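Produce put-away: is anyone past the demo stage?

wristpitch
Posted Sunday, 9:12 AM
Question for people running two-finger grippers on kitchen tasks. I keep seeing claims that grocery unpacking is solved. Our numbers say otherwise. Over 174 attempts at taking one item of produce out of a thin plastic bag and setting it in a basket, we logged 49 clean completions. Loose items on a bare table are a different matter and I don't consider them hard anymore. What are others getting?

J_Ok
Define clean.

wristpitch
Item in basket, bag left on table, no drop, no human touch, under 90 seconds.

torque_ripple
90 seconds is generous. I can empty the whole bag in that time.

Jae-in's question matters, though. If you allow one regrasp your rate probably doubles. If you don't, you are measuring the first pinch and very little else.

wristpitch
Regrasps are allowed. Most of the failures are film. The fingers close on plastic and fruit together, and the bag comes along for the ride.

oakley_shopfloor
I do machine tending at a plant, so take this with that in mind. We run 1,069 parts a shift through one cell with almost no stops. Every part is in a tray, same pose, same finish. Put those parts in a bag and the cell is scrap. I would not call that a gripper problem. Buy rigid containers.

J_Ok
Disagree. Homes have bags. If the answer is "change the house," then the machine can't do the chore yet and we should say so.

oakley_shopfloor
We changed the factory. Nobody complained.

E. Lindgren
Both of you have a point, but the failure is mostly perception in my logs. Depth on clear film is garbage. We turned depth off at the wrist and went to color only, and bag openings got easier to find. Grip force was the next thing. Tomatoes bruise well before they slip.

torque_ripple
What fingers? We had the Clivent soft pads and they stuck to the film. Narrow hard tips did better at getting under a rim.

wristpitch
Tapered, hard, no pads. Zip bags are the better case for us, as the rim has some stiffness to push against. The other kind just folds.
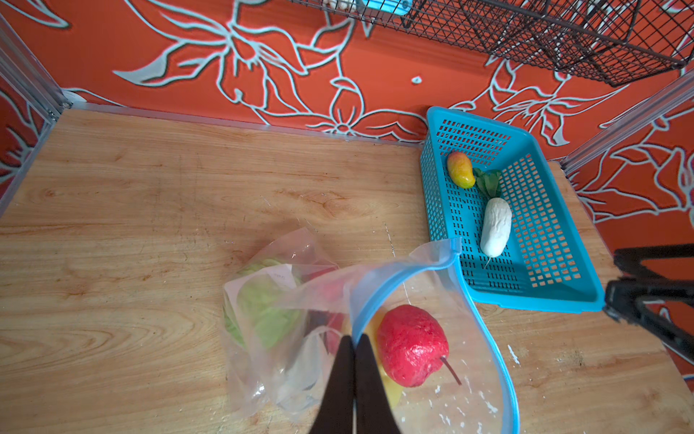 Zip bag with the apple, tips at the rim. Cabbage or lettuce is in the crumpled bag; mango and radish in the basket.

J_Ok
The overlap is going to hurt you. Two clear bags, one on top of the other, and the policy has to decide which edge belongs to which. Have you split your results by overlap?

wristpitch
No. I will. I have 13 layouts and the tag would be easy to add.

torque_ripple
Split by item too. I'd bet leafy stuff drags the average down.

E. Lindgren
I'd take the other side of that bet. Leaves give you something to pinch. Round fruit rolls to the closed end of the bag and stays there.

oakley_shopfloor
Still say rigid containers.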